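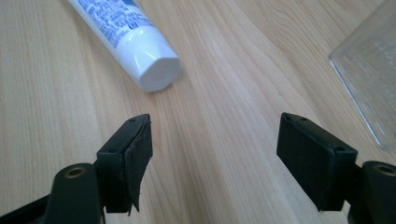

Buy the small things first

By Arlo Lindgren, 9/5/20

When a company plans to buy automation, the first question is always the price of the arm. I think it is the wrong question. At Miltley we had three offers on the desk, and the one from Gundier was the cheapest. In none of them did I find a line for finger pads, cables or table space.

These are the things which are used up every day. A set of pads from Bellix costs us 548 dollars, and we planned for one set per year. We needed 6.
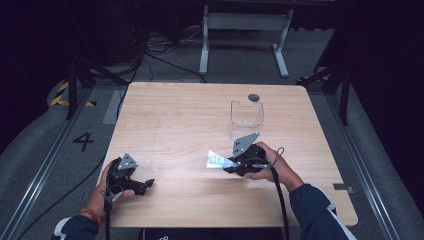 My other complaint is about the time of people. A tube and a flat packet do not ask for the same grip, and somebody must work with both for many hours before the budget is closed. Our plan gave 100 hours to this – too few, in my opinion. I would take 1280 dollars from the arm and put it here, already in January, before any contract is signed.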